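Section 20. Making Up a Bed with a Woven Summer Mat

Applies to Skatascombe guest rooms and the Virkville annex.

1. Remove all clothing and bags from the bed. Folded garments may be set back on the mat after step 6.

2. Smooth the bottom sheet and tuck it in at the head and foot.

3. Unroll the mat from the head of the bed with the finer side up. Do not fold it across the weave.

NOTE: A mat that has been stored rolled may lift at the corners. Leave it flat for 20 minutes before continuing.

4. Align the trim with the side of the mattress. The sheet may show as a border along the side.

5. Wipe the surface with a damp cloth, following the direction of the weave.

CAUTION: Do not soak the mat or use bleach. Broken strands can scratch the skin. Withdraw a damaged mat and order a replacement from Evangelista, part 2129.

6. Place the quilt at the near end of the bed and let it drape over the edge of the mat.
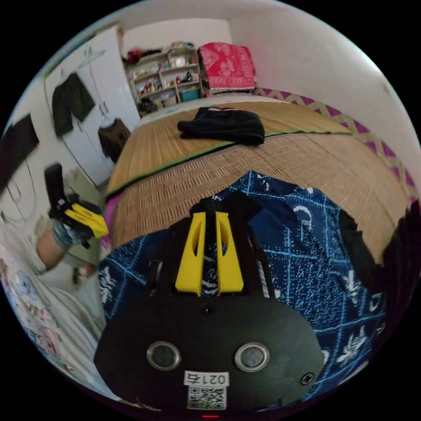 7. Record the room number on Form 492 and return the form to the linen office before 3 p.m.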